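Vesix para campaña municipal: lo que sirve y lo que no

28 jul 2023. Reseña rápida, que me la han pedido ya varios.

Probado en la campaña de Songül Saraç al ayuntamiento, lista independiente, 12 candidatos. Vesix es una aplicación para organizar el puerta a puerta: mapas de calles, fichas de portal, reparto de turnos. La usamos todo junio. Antes íbamos con hojas de cálculo y un grupo de mensajes, un desastre.

Instalación
Fácil. Subes el callejero, marcas las secciones electorales y listo. En Rivside tenemos 5 secciones y las cargó bien a la primera menos una, la del polígono, que salía con los números pares en la acera de los impares. Lo arregló Ferhat Sarıgül a mano, una tarde entera.

En la calle
Aquí gana. Abres el portal, tocas "visitado", apuntas el tema que te sacan (basura, autobús, aparcamiento, casi siempre aparcamiento) y a otro. Sin cobertura guarda igual y sincroniza luego. Batería: se la come. Llevad cargador externo, en serio.
Lo malo, las notas cortas. Si un vecino te cuenta media vida no cabe, y el corrector cambia los apellidos como le da la gana.

Datos
741 portales visitados según el panel. Me lo creo a medias, porque si dos personas marcan el mismo portal a veces lo suma dos veces. Orhun Uysal mandó un aviso al soporte y contestaron rápido, pero el fallo ahi sigue. Para decidir a qué barrio volver sirve. Para presumir en una nota de prensa, yo no lo usaría.
Privacidad: deja apuntar intención de voto con nombre. Nosotros lo desactivamos el primer día. Preguntad a un abogado antes de tocar eso, y mejor si sabe de electoral. 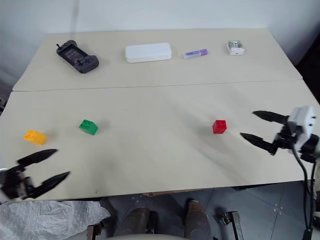 Precio
30 euros al mes por equipo, sin permanencia. Para una lista pequeña es asumible. Ojo con el módulo de cartas, va aparte y no compensa, la imprenta del barrio nos salió mejor.

Frente a Flukosico
La otra que miramos. Más bonita, informes más claros, pero pensada para partidos grandes con sede y gente contratada. Hazem Ouazzani la defiende a muerte por las encuestas internas. A mí me pareció lenta, y en el movil pequeño los botones ni se ven.

Nota
Notable bajo. Sacamos dos concejales, que no fue por la aplicación, fue por patear. Repetiría si arreglan lo de los duplicados y alargan las notas. Si alguien la ha usado en un municipio con pedanías que escriba, me interesa cómo va el mapa ahí.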